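Ticket 1093: bath mat won't lie flat, slides skid on it
Opened by Aitana Nieto, status: open
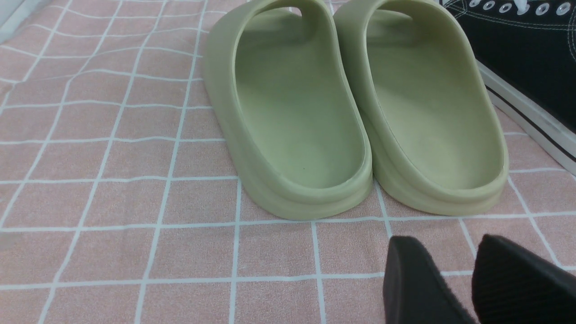

I bought the Plornell mat in November and it has never once sat flat for me, so I'm finally writing in! I use it by the door between the bathroom and the hall, and it's turned into the spot where everybody's shoes land (mine, mostly). The trouble is the ripples. If you follow the white lines you can see them go wavy on the left, and over by my green slides the whole thing still isn't straight. I'd smoothed it out with both hands before breakfast, too. I'm not fussy about looks, but I caught my toe on a fold twice last week and I'd like to keep my teeth.

What I've tried so far:

Washed it cold, hung it over the shower rail overnight. It came down with a big crease through the middle where the rail was, so that one's on me.

Rolled it up backwards, pink side out, and left it under the bed for 2 days. Better for one morning, then the waves came back.

Put a stack of cookbooks on it. Same thing, plus now I had to move cookbooks every time somebody wanted a shower.

Swapped it with the old Shibata mat we've had since 2016. The old one lies perfectly flat in that same place, so I don't think it's my floor. (It's also gray and hideous, which is how I ended up here.)

Tried a rubber grip pad from Asik underneath. This helped with the sliding around but did nothing for the ripples, and the pad is a little smaller than the mat so the edges curl even more.

The dryer is the one thing I haven't done. The tag says no heat and I don't want to melt whatever's on the back and then have you tell me it's my fault.

Reply from Pridano support, 9:40 a.m.
Hi Aitana, thanks for all the detail. Please wash once more on gentle, skip the spin, and dry it flat on the floor, face down. Don't hang it. If it still ripples after that, we'll send a replacement.

Update from me, evening: okay, it's washed and lying face down on the kitchen floor, and we're all stepping over it. Shoes are banned from the area. I'll write back when it's dry. If you do end up sending a new one, could I get the same pink, please?

Related tickets
Mat backing flaking after wash
Grip pad leaves marks on vinyl
Which mats can go in the dryer?
Replacement arrived in wrong color
Shower curtain rings won't close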